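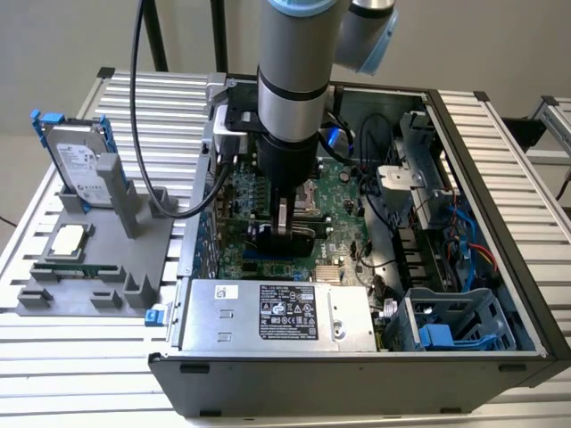
Figure 4.1 Tower on its side, side panel off

4. Fitting parts to the tower

This section covers the processor, the memory and the graphics card. Read it through once before picking up a screwdriver. Work on drives is dealt with in Section 5 and isn't repeated.

4.1 Before you start

1. Shut the computer down and unplug the mains lead. Press the power button once with the lead out.
2. Lay the tower on its side with the open side facing up. Leave the loose end of any cable outside the case until step 4 of Section 4.3.
3. Put on the wrist strap and clip it to bare metal on the case. Paint doesn't count as bare metal.
4. Set the parts tray beside the tower, on the same side as the expansion slot brackets.

CAUTION: Do not open the power supply. There is nothing inside it that you can mend or adjust.

Note: Towers supplied under the Stanano order use part number 149 for the tray. The older Terna tray has a shorter memory slot and will not hold a full-length module.

4.2 Laying out the parts

Keep each part in its own place in the tray. The processor lies flat with the metal lid upwards, the memory module goes in the long slot, and the hard drive stands on edge. Hold a circuit card by its edges only. Do not stack parts, even for a moment.

If a part is missing, enter it on the sheet for that tower and stop. Spares are signed out by Nataša Matić.
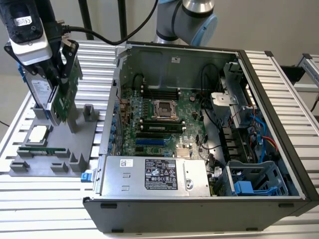
4.3 Processor and memory

1. Check that the socket lever is up and the metal frame is open. Look at the contacts under a good light. Do not touch them or blow on them.
2. Line up the notches on the processor with the socket and lower it straight down. It needs no pressure. If it rocks, lift it off and start again.
3. Close the frame and bring the lever down under its catch. Some force is normal at this point.
4. Move cables clear of the memory slots. On this board the slots are in two banks of four, one on each side of the socket, and the latches are white.

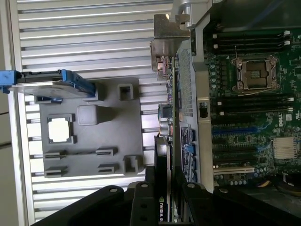
Open the latches on the slot you intend to use, match the gap in the module to the ridge in the slot, and press evenly on both ends until the latches close. Modules are fitted in the order given in Table 7. A module in the wrong slot will do no harm, but the machine may report less memory than it has.

CAUTION: Never force a module. If one end stays high, take it out and check which way round it is.

4.4 Graphics card

1. Release the blue retention tabs at the bracket end.
2. Hold the card above its slot with the bracket towards the back of the case.
3. Press down along the full length of the card, then close the tabs.
4. Check that the top edge of the card is level with the board. 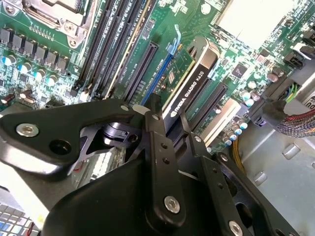 Figure 4.2 Quadro K620 and neighbouring slots

Leave the white slot free. It is kept for the Zesel test card, which is fitted last and removed before the side panel goes back on.

Revised 2021-11-11, S. Milošević. Replaces sheet 2,008.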